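Simulation first, wheels later

The drive base has been sitting on the bench since August with both motors mounted and no code worth running on it. I spent the last stretch of evenings on the simulator side instead, and these are my notes before I forget which settings mattered.

The robot is a differential drive platform, 357 mm wide at the wheels, with a mast for the camera. The base plate is cut from scrap aluminum in the shared shop. The electronics ride in a plastic parts bin from Uline with holes drilled for the cables. The casters came from Arne Lammers, who had four left over from a tool cart. I used two. The front one still shimmies above walking speed and I have not decided whether to fix it or just cap the speed.

What I want from the base is simple to write down: start in a bedroom, find the doorway, go through it, stop in the next room. No map given in advance. The camera is the only sensor apart from the wheel encoders. Depth comes from a small network running on the onboard computer, and the output is bad enough that I did not want to debug it and the motor controller at the same time.

So the work moved to a simulator. I load an indoor scene, place a virtual camera at mast height, and feed the rendered images to the same perception code that will run on the base. The planner sits behind that and does not know the difference. Camera height and tilt are read from one config file that both the simulator and the real base use. I had them in two places for a week and lost a Monday evening to a tilt angle with the wrong sign.

The scene I keep going back to has a doorway in the back wall and furniture left out on open floor on the near side. I call it Clasness in the config, for no technical reason.

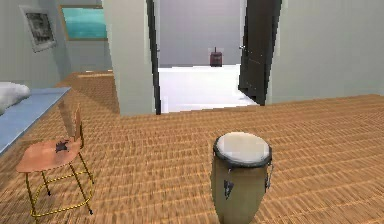
Clasness: stool on the left, conga drum on the right, open doorway behind.

The gap between the stool and the drum is wide, and a planner that treats each of them as a plain cylinder should have no trouble with it. Mine did. The obstacle layer was fitting a circle to whatever it saw of the stool at one height only, and at that height the legs are thin and splayed. The circle came out too small. The drum has the opposite problem, being wider near the top than lower down, so a slice taken near the floor underestimates it. I now project everything below mast height down to the floor plane and inflate the result by 30 mm. It is crude, but it treats both shapes the same way.

The floor was the second problem. The wood texture goes blurry and streaked close to the camera, and the depth network read the streaks as small ridges. I tried filtering by height and ended up fitting a ground plane to the lower part of the image, then throwing out anything within tolerance of it. The room past the door has a bright white floor, and the plane fit has to be restarted there or it drifts. Gangadharan Poduval suggested resetting on a brightness jump. That worked until I tried it in a scene with a rug, so the reset now also requires a detected door edge.

The open door itself gave less trouble than I expected. It is dark against pale walls, and the edges come out clean even with the cheap detector.

For testing I run batches of 100 starts with the heading randomized. The logger writes a row per planner step, and the longest run so far took 984 steps because the base got itself into a loop between two goals of nearly equal cost. I added a penalty for switching goals and have not seen the loop since, though I would like more batches before I trust it.

Rendering speed is fine on the desktop. The onboard computer cannot render and plan together, so the hardware-in-the-loop version will have to stream images over the network – a job for later.

Still open:

The mast flexes. In simulation the camera is perfectly rigid, so I need to add some pitch noise. I will measure the real thing by taping an accelerometer to the top.

Wheel slip is not modeled at all.

The paint on the camera housing is Revell enamel and it chips wherever the clamp touches it. I will probably strip it and leave it bare.

Rodrigues, the motor controller board (named after the rotation formula, not a person I know), needs new firmware before it accepts velocity commands at the rate the planner sends them. At the moment it drops every third one. I have the fix on a branch and will flash it once the spare board is soldered.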